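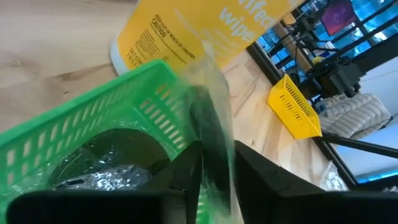
Equipment > Bench Systems > Zeven Two-Arm Bench > Demonstrations

Zeven Two-Arm Bench

The Zeven is a table-mounted handling system with two arms, supplied by Godoy and shown to prospective users at the Jisbridge demonstration hall in Skoltedbridge. It is intended for stores, kitting rooms and teaching laboratories where small goods arrive in bags and have to be placed in baskets or bins. The system has been part of the Jisbridge equipment pool since March 2021 and may be seen in operation on any scheduled open day.

The two arms are fixed at opposite sides of a wood-topped table and reach inward over a shared work area. Each arm carries a two-finger gripper. The arms and the frame are finished in black. A small camera at the gripper gives a close view of the item being handled, and a separate fixed camera covers the table as a whole. Both views are recorded during demonstrations and can be reviewed with the operator afterward.

The demonstration

The standard demonstration is a sorting task. Small items in clear plastic bags are set out on the table with several open plastic baskets, and the arms are used to move the items between the baskets and the tabletop. Clear bags were chosen for this purpose at the request of earlier visitors, many of whom handle bagged stock every day and wished to see how the grippers deal with it. Film folds under the fingers, slides over basket rims and reflects the overhead lights, and a gripper may close on an empty corner of the bag. Visitors should therefore expect to see missed grasps and second attempts. The operator does not edit the session or restart it when an item is dropped.

Each session lasts 41 minutes, including a short talk by the operator. Groups are limited to four persons so that all visitors have a clear view of the table. Questions are welcome while the arms are moving, although the operator may wait until a movement is complete before answering.

The layout is changed between sessions. Baskets are moved, turned or tipped onto their sides, and loose hand tools and larger containers are sometimes left among the goods. A visitor who saw the bench in the morning will not necessarily see the same arrangement in the afternoon. 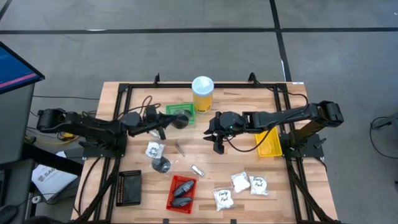 Akinyi Rotich, who manages the bench program at Jisbridge, asks that organizations with a particular application in mind describe it when they book. Visitors may bring their own goods for a trial at the end of the session. Items should be clean, dry and free of sharp edges, and no single item should weigh more than 400 grams. Glass, liquids in unsealed containers and anything under pressure cannot be accepted. The hall keeps a supply of baskets and bags, and visitors need bring only the goods themselves.

Results from a short trial are not a measure of production speed. Where a visitor wishes to compare the bench with an existing hand process, a half-day booking is available. The operator will record the number of completed placements and provide a written summary, usually in the following week.

Installation

The bench requires a level floor and clear space on all sides, including the sides to which the arms are fixed, as the elbows extend past the edge of the table. A desk for the operator's monitor should be placed within sight of the work area. Floor positions are marked with tape during the first visit by the installer, and cable routes are agreed at the same time. Godoy carries out installation and returns once to check the alignment of both arms.

The frame is bolted together from straight bars and can be altered on site. Brackets may be moved along the bars to suit a different camera position - a matter of a few minutes with the supplied wrench. Changes to the arm bases should be left to the installer.

Staff training takes two days and is held either at Skoltedbridge or on the customer's premises. The first day covers startup, shutdown and safe distances. On the second day, trainees run the sorting task with their own goods.

Visiting the hall

Open days are held monthly, except in July, when the hall is closed for maintenance. Admission is free, but places must be reserved in advance at the Jisbridge front desk or by telephone, extension 505. School and college groups are admitted by arrangement and will be divided into smaller parties on arrival.

Visitors remain behind the floor line while the arms are powered. Bags and coats may be left in the lobby. Photography is permitted unless another organization's goods are on the table, in which case the operator will ask that cameras be put away until the trial has ended.

Requests for a quotation should be sent to Godoy through the Jisbridge equipment office, with the intended location of the bench and the type of goods to be handled.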